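VULTCOMBE, January 18, 2022 — Sudberg Furniture will recall 118 Prunus dining tables after testing found that the leg bolts can loosen under load.

The fault affects tables sold before April. Owners should check the label under the top for batch code 373. 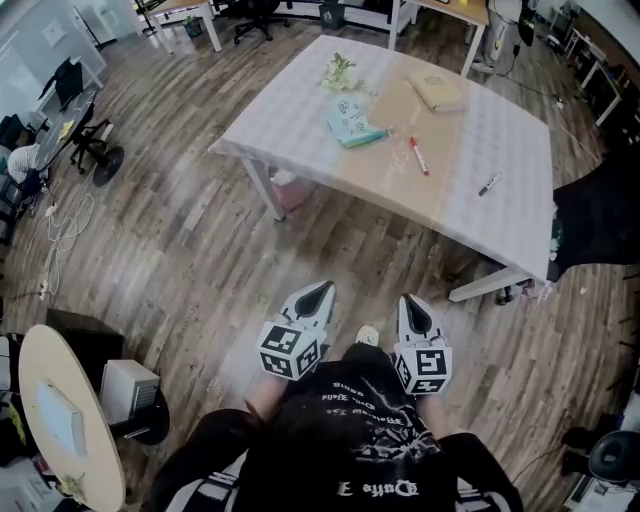 A rectangular table with white legs and a patterned cover.

Product manager Precious Lumanlan said replacement kits contain four bolts and take around 45 minutes to fit. No injuries have been reported.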